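Chapter 4
Friction

Learning goals
After reading this chapter, you should be able to:
Tell static friction from kinetic friction.
Find the largest static friction force on an object at rest.
Explain how the normal force affects friction.

Push sideways on a heavy bookcase and it may not move at all. Push harder and it still stays put. At some point it gives way, and keeping it moving then takes less effort than starting it did. The floor has been pushing back the whole time, with a force that grew as yours grew until it reached a limit.

Friction is the force between two surfaces in contact that opposes sliding. In Chapter 3 we left it out and treated every surface as smooth. From here on we include it. 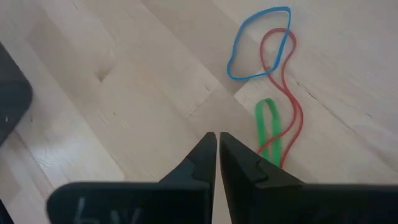
Static friction acts when the surfaces do not slide over each other. It takes whatever value is needed to prevent sliding, up to a maximum equal to the coefficient of static friction times the normal force. Kinetic friction acts once sliding begins. For most pairs of dry surfaces it is smaller than the static maximum, and it changes little with speed.

Suppose a crate on a level floor is pushed sideways with a force of 30 newtons and does not move. The static friction force is also 30 newtons, in the opposite direction. If the push rises to 40 newtons and the crate still does not move, friction is 40 newtons. Students often use the maximum value here by mistake. The maximum applies only when the crate is just about to slide.

Before you begin Section 4.1, review the free-body diagrams in Section 3.2. You will draw one for every problem in this chapter.

4.1 Static Friction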